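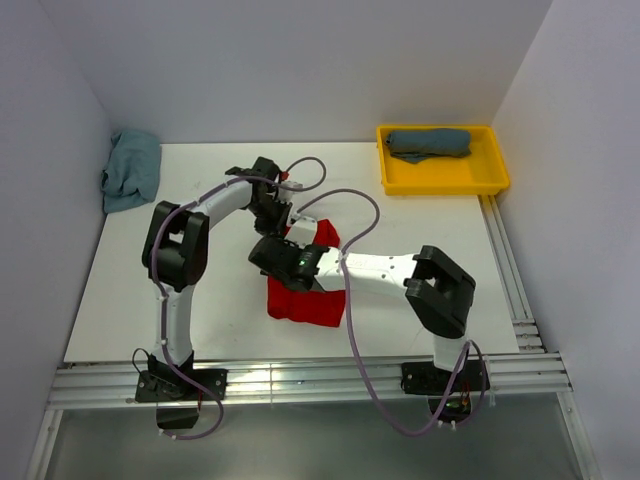 Issue 142, page 2

PRESS RELEASE
2022-10-23
For immediate use

Kandivthorpe gets folding: the town's Linen Month returns in March, and every odd cloth in the cupboard is welcome

If you have a drawer at home that will not quite shut, or an airing cupboard that sighs when you open the door, then you will already understand why the Kandivthorpe Household Linen Fair has become such a fixture for so many families in our part of the world. We are delighted to announce that the fair will be back next March, in the old Triltel building on Station Road, with more tables, more talks, a bigger swap shop and, by popular request, a great deal more tea.

The theme this time is the everyday cloth. Past fairs have leaned towards the grander end of things (many of you will remember the christening gowns, and the very long banqueting cloth that had to go up the stairs and round the corner), and they were lovely. But the letters we received afterwards were nearly all about humbler matters. People wanted to know what to do with tea towels that have lost their shape, how to stop hand towels from toppling over on the shelf, and whether there is any sensible way of keeping dusters that does not involve stuffing them into a carrier bag under the sink. So the coming fair belongs to the red cloth left in a heap on the table, the pale blue one pushed up against the wall, and the blue-grey towel rolled up and laid in its shallow yellow tray.

That last idea, the roll in the tray, will have a whole corner to itself. A rolled towel takes up less of a shelf than you might think, it can be lifted out without bringing its neighbours down with it, and it can be laid lengthwise along the back of a tray so that there is still room in front for a flannel or a bar of soap. Visitors will be able to try it with towels of every size, from guest towels to the great heavy bath sheets that defeat most of us, and to see for themselves which ones roll nicely and which are happier folded flat.

Benedita Barros, who is organising the fair for the fourth year running, has been folding things since she was tall enough to hold the other end of her grandmother's sheets, and she is very much looking forward to it.

"I do think we make people feel guilty about their cupboards, and I would like us to stop," she said. "A cloth that has been dropped on the table in a heap is a perfectly ordinary sight in my house and I expect it is in yours. You pick it up by a corner, you find the next corner along, you give it a bit of a shake, and you are halfway there already. If somebody goes home from the fair having learned that one small thing, and having had a nice slice of cake and a chat as well, then I shall be very pleased indeed."

The folding tables

At the heart of the fair, as always, will be the folding tables. These are plain white-topped tables with nothing on them but cloth, and anyone may walk up and have a go. There is no need to book and there is no test at the end. Helpers will be on hand to show you how to find the corners of a crumpled cloth, how to bring the edges together without chasing them all over the table, and how to smooth from the middle outwards so that the creases have somewhere to go. Thin cotton cloths are the kindest to begin with. Waffle towels are more of an adventure, and fitted sheets have been given a table of their own in the far room, where there is a little more space for waving one's arms about and, it must be said, for grumbling.

The cloths for these tables have been lent by Hofstetter, the family draper in Market Row, who have very generously put together a collection of 443 pieces in plain colours. Bright ones have been chosen on purpose. A strong red or a good clear yellow shows up beautifully against a white table, and you can see at a glance where a fold has wandered off and which edge is which, whereas white on white can have even a patient person reaching for their spectacles.

The swap shop

The swap shop was so busy last time that the queue went out of the door and past the bicycle stands, so it has been moved to the larger room on the ground floor. The arrangement is the same as before. Bring clean, usable household linen that you no longer need, receive a token for each piece, and spend your tokens on whatever takes your fancy. Tea towels, napkins, hand towels, bath towels, pillowcases and tablecloths are all welcome. We are sorry that we cannot take duvets or pillows, as there is simply nowhere to put them.

Cloths that are past their best should come along too, please - there will be a separate basket for those by the door. Anything too thin or too stained for the swap shop will be cut down into squares for cleaning rags, bundled up with string and given away on the last afternoon to anyone who would like some. Last year's bundles went within the hour, so do come early if you are hoping for one.

Talks and small workshops

Short talks will be given each afternoon in the upstairs room, with a lift available for those who would rather not manage the stairs. Subjects include washing old cotton gently, mending a small tear before it becomes a large one, taking candle wax out of a tablecloth, and what to keep in a tray and what to keep in a drawer. This last talk was given at the previous fair to a very full room and went on for a good while longer than planned, owing to the number of questions about tea towels. It has been given a longer slot.

For children there will be a dyeing table in the courtyard if the weather is kind, and indoors under the awning room's big windows if it is not. Each child may dye one small cotton square to take home. Old clothes are strongly advised, for the grown-ups as well.

Trays, boxes and baskets

Enix, who supply storage goods to shops across the county, are kindly providing the trays for the tray corner, and will have a stall of their own beside it. Do look out for the shallow ones. A deep box is a fine thing for winter blankets, but small towels tend to sink to the bottom of it and are not seen again until the spring, and a tray with low sides keeps everything where you can see it and reach it.

Getting there and getting in

Entry to the fair is free, as it has been from the beginning, and there are 1,440 places across the whole of the event for the bookable talks and workshops. Booking for these opens in the new year, by post, by telephone or at the counter in Hofstetter's shop, and each household may book up to four places. The swap shop, the folding tables and the tray corner need no booking at all.

The building is a short and mostly level walk from Kandivthorpe station. There is parking behind the market hall, though it fills quickly on market days, and the town bus stops directly outside. The tea room will be open throughout, with soup at lunchtime and cakes from the town's bakers until they run out.

Offers of help are warmly received. If you can spare a morning to sort linen, pour tea or stand at a folding table encouraging people, please leave your name at Hofstetter's counter, marked for the attention of Benedita Barros. Members of the press who would like to visit while the tables are being set up, or to arrange an interview, may get in touch in the same way.

ENDS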